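Print this page | E-mail to a friend
Filed under: Kids Explain It > Robots

How does a robot learn to grab stuff?
A soft white thing on a green cloth, two dark fingers pointing at it. Easy for you! Hard for a robot.

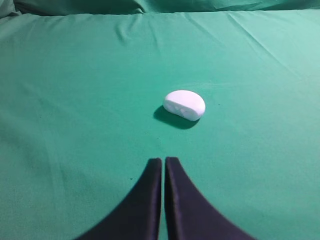 Practice, practice
Robots learn from examples. Lots. A person steers the arm, the computer saves what the camera sees and how the arm moves. Thats one example. Then again, new spot. Murray Landry at Nestolon did 124 for one toy.

Messy ones?
Sometimes kept. Depends what the robot is ment to learn.

Try it: chopsticks, cotton ball, 20 goes. Move the ball each time.

Contact us | © Nestolon Kids | Back to top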